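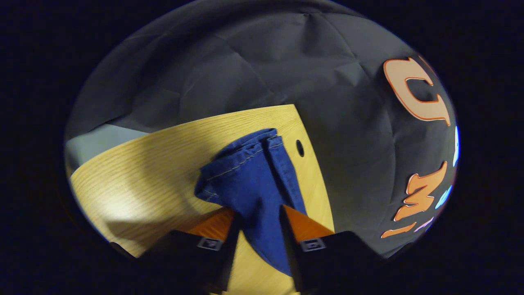 Folding and Storing Jeans: Frequently Asked Questions
Groltevside Clothing Exchange, updated 11/11/2019

Do I have to fold my jeans before I drop them off?
Yes, please. Denim left in a bundle takes up a lot of shelf space and the creases set in.

How should I fold them?
Lay the jeans on a table and smooth out the legs. Put one leg over the other with the seams together, then fold from the hem to the waistband and once more in half.

The fabric keeps twisting. What am I doing wrong?
Usually the side seams aren't lined up. Open the pair out, shake it and start again from the hem.

Which way do they go on the shelf?
Folded edge facing out, size sticker on top. Heavy denim goes at the bottom of the stack.

Do you take jeans with worn hems?
Yes, if the stitching is holding. Loose hems go to Marlene Rocha at the mending table - she does them in batches, so allow 3 weeks.

How many pairs can I bring?
Up to 60 a season. Larger lots need a call to Arnel Padilla first.

Can I wash them the same day?
Only if they will be fully dry by drop-off. Damp denim is sent back.

Do you take denim jackets?
Not until September. They go on hangers, and the rail is full.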